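FOR IMMEDIATE RELEASE

Kinsella Announces Jeris, a Way to Cover a Table With Paper

Fruit-sorting kit goes on sale in October, to the relief of at least one household with a very nice table

FLOMTHORPE – Kinsella, the Flomthorpe supplier of baskets, crates, twine and other things people assume they already have in the garage, today announced Jeris, a table-covering kit for anyone who has to sort, check or pack fruit on a surface that was meant for something else.

The kit contains brown kraft paper, blue tape and a folded sheet of instructions. Kinsella is aware that brown paper and blue tape can already be bought separately. The company has been buying them separately for years, usually on the same afternoon the apples arrive, and usually from a store that has one of the two.

"I was asked to describe the innovation," said Jozef Goossens, who runs table goods at Kinsella and wrote the instruction sheet. "It's paper. You put it on the table. Then you put tape on the paper. We spent a lot of time on it and I'm very happy with how it came out."

Jeris began in the sorting room at Brisley, the orchard up the road from Kinsella's warehouse. Brisley grows apples, sells most of them by the crate, and sends the rest out in gift baskets each fall. The baskets are where the trouble starts. A crate of apples can be packed by a person thinking about lunch. A basket has to look as if someone cared, so every apple gets picked up, turned around, set down, reconsidered and picked up again, and by midmorning there is no telling which ones have been looked at.

The orchard's first answer was a bedsheet. Its second was a bedsheet with lines drawn on it in laundry marker, which worked until the sheet was borrowed. The third was a sheet of brown paper run the length of the table and crossed with painter's tape to make a grid, one square to an apple, with the basket taking up whatever room it liked.
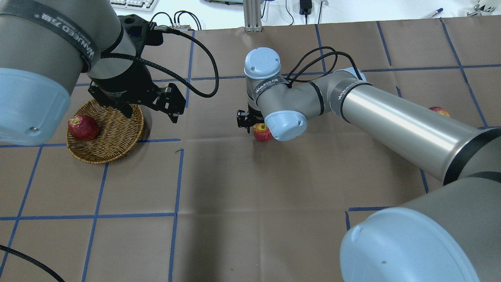
The rule at Brisley is that an apple sitting on paper is still under discussion and an apple in the basket is settled. Arguments can be reopened, but the apple has to come back out and go on a square first, in plain view of everyone. Kinsella's staff, who had stopped by to deliver baskets and stayed to have opinions about fruit, asked if they could write that down. It is now step six on the instruction sheet.

The squares turn out to be generous for a single apple, and that was deliberate. Fruit that touches other fruit tends to pass along its bruises and its bad habits. Given a little distance, a red apple with a yellow patch can be judged on its own, and the packer can decide whether the patch faces out (cheerful, rustic) or in (the customer was expecting a photograph). Brisley's official position is that yellow streaks are a sign of an apple that grew behind a leaf and is none the worse for it. Its packers turn the red side out anyway.

What comes in the kit

Each Jeris kit holds one roll of kraft paper, 300 feet long, and 2 rolls of blue tape. A smaller kit with 100 feet of paper is offered for households, small church sales and people who tell the clerk they only have the one tree. There is no knife, no dispenser and no app. The box is also brown and may be flattened and used as table covering by customers who have misjudged the length of their table, though Kinsella would prefer they buy another roll.

The tape is the low-tack kind sold to painters. It holds through a day of work and comes up without taking the finish along with it, provided it is removed the same evening. The instruction sheet says this twice, the second time in larger type, following an incident at the home of Mr. Goossens that he has asked the company not to go into. The dining table has been refinished. He describes the mood in the house as improving.

Kraft paper was chosen after the company tried several others. White butcher paper showed everything and made the sorting room feel like a clinic. Newsprint was cheap and left the weather forecast on the fruit. Wrapping paper was suggested by the sales department and tested over the objections of everyone who had to look at it. Plain brown gives red apples something quiet to sit on, and a dark blue line shows up against it from the other side of the room, where the person with the strongest views is generally standing.

How it goes down

Paper is rolled out first, pulled flat and taped at the ends. The grid follows, long lines before short ones. Measuring is allowed. The instruction sheet takes no side on whether it is needed, but notes that squares laid by eye come out as rectangles, and that apples have never complained about a rectangle.

Wrinkles will appear along the tape, most of all where two strips cross. Early drafts of the instructions spent half a page on getting rid of them, with a diagram and the phrase "working outward from the center with the side of the hand." The half page was cut after a trial run at Brisley, in which one packer followed it faithfully and finished with the same wrinkles in different places. Current guidance is to leave them alone. A small crease will stop an apple that was thinking of rolling, and several packers have asked whether the paper could be supplied pre-wrinkled. Kinsella is looking into it without much urgency. 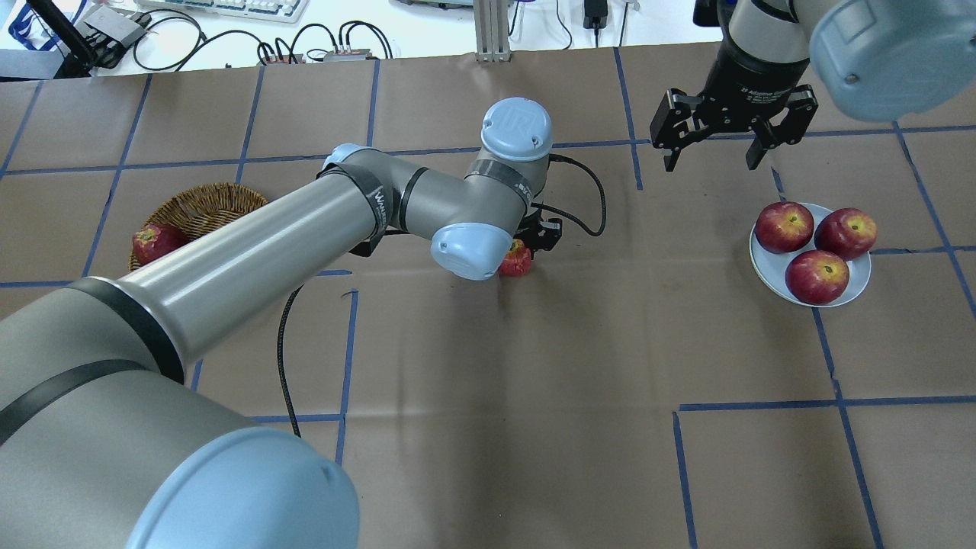 Plates are welcome too. The sorting table at Brisley has never been able to keep to one kind of fruit for long, and a plate is a respectable place to put whatever has turned up that belongs in the day's work but has not yet been given a square. Kinsella suggests setting it toward a corner. The company also suggests agreeing beforehand on whether the fruit on the plate is stock or lunch. This is the most useful sentence on the instruction sheet, by general consent, and it was added last.

As for the basket, Kinsella recommends something round, woven and shallow, and would have recommended it even without a warehouse full of them. A deep basket swallows the first layer of apples, and the customer who receives it has to take on trust that the bottom ones are as good as the top ones. A shallow basket has nowhere to hide anything. Packers find this a nuisance, and customers send thank-you cards. A firm, tightly woven rim also helps, as baskets get picked up by the rim no matter what the handling advice says.

Putting the first apple in is harder than it looks. Dropped in the middle, it stays there on its own and everything added later has to be arranged around it like guests around a bad speaker. Set against one side, it gives the second apple something to lean on. Brisley packs from the left. Kinsella packs from the right, on the grounds that its packing room door is on that side, and the two businesses have agreed to let the matter rest until after the season.

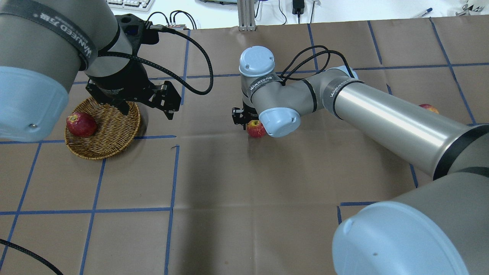
Apples still on the paper are compared with the one already in the basket before they join it. Size matters more than color here. Two apples of different reds look like a choice somebody made; a big apple beside a small one looks like a big apple and a mistake. The small ones do well in a basket of their own, or in a pie, and Brisley has asked that it be made clear that the pie is not where the rejects go. The pie is where the small ones go. The rejects go to Mr. Goossens, who brings his own bag.

A word about the numbers

During trials last fall, the sorting room at Brisley put roughly 2,000 apples across the paper. Kinsella would love to announce how much time was saved. The time was not measured, as the person with the watch was also the person taping down the corners. Staff did report less shouting, fewer apples on the floor and a faster cleanup, with the paper folded inward over its leaves and stems and carried outside in one piece. One packer said it was the first year she had gone home without a stem in her sock. The company considers that a strong result and has put it on the box.

Kraft paper that has come through a day in good shape may be used again, stains and all. Tape should be peeled off before the paper goes in the recycling. It should also be peeled off before the paper goes on the compost, under the stove kindling or around a birthday present, all of which have been tried by employees.

Where to find it

Jeris goes on sale in October at the Kinsella counter in Flomthorpe and at the Brisley farm stand, where the kit is kept behind the cider and has to be asked for by name. Baskets are sold separately at both places. So are apples, though only Brisley will let you choose your own, and only if you put the others back where you found them.

A demonstration will be held at the farm stand on a Tuesday morning at ten, once the late reds are in. Visitors may lay a strip of tape, sort a few apples and offer advice to the packers, who have been warned. Parking is in the lower field. Boots are sensible if it has rained.

About Kinsella

Kinsella sells baskets, crates, twine and now paper from a warehouse in Flomthorpe. It supplies orchards, markets and people who planted a single tree without thinking it through.

Press contact

Jozef Goossens, Table Goods, Kinsella, Flomthorpe. Mornings are best. Sample kits can be sent to editors on request and need not be returned, particularly if they have been used.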